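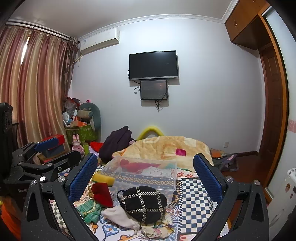 What goes in the box and what goes back on the shelf?
Anything made of cloth that won't be used before the next season goes in a lidded box, folded, with like fabrics together. Bags, cushions and anything with a hard edge stay out and are stored upright.

Week 5 handout: Sorting a bedroom from the bed
Home Organisation Short Course, Vuralura Neighbourhood Centre

Read this before the practical. Bring a notebook and a soft tape measure.

1. Using the bed as a bench
Make the bed first, or at least pull the blanket flat. Put everything to be sorted on top of it, at the foot end. Leave quilts and pillows at the head. The job has to be finished before bedtime, so don't start after 7 pm.

2. Fabrics
Velvet: never fold under weight. Roll it, or lay it on top. Small velvet pouches can hold jewellery but shouldn't be packed beneath anything.
Knits: fold, don't hang. Metallic trim goes to the inside of the fold so it doesn't catch.
Jackets: hang if there is rail space. A jacket left in a heap will need steaming.
Crumpled cloths: check for stains, then wash or fold. Don't box them as they are.

3. Bags with chain or quilting
Stuff lightly with tissue. Lay chain flat against a cloth, not against another bag. Straps go outside the body of the bag.

4. Clear boxes
We use clear boxes in class so the contents can be checked without opening the lid. Students working on the Droslow exercise should measure under their own bed before buying any. Allow 14 mm clearance above the lid. Boxes 300 mm high didn't fit under most of the frames measured in May; 293 mm did in a few cases.

5. Things from other rooms
Sponges, bottles and pool noodles turn up in bedrooms all the time. Start a pile for each room and carry them out at the end, in one trip if possible.

For next week: finish one corner of the room and write down what left it.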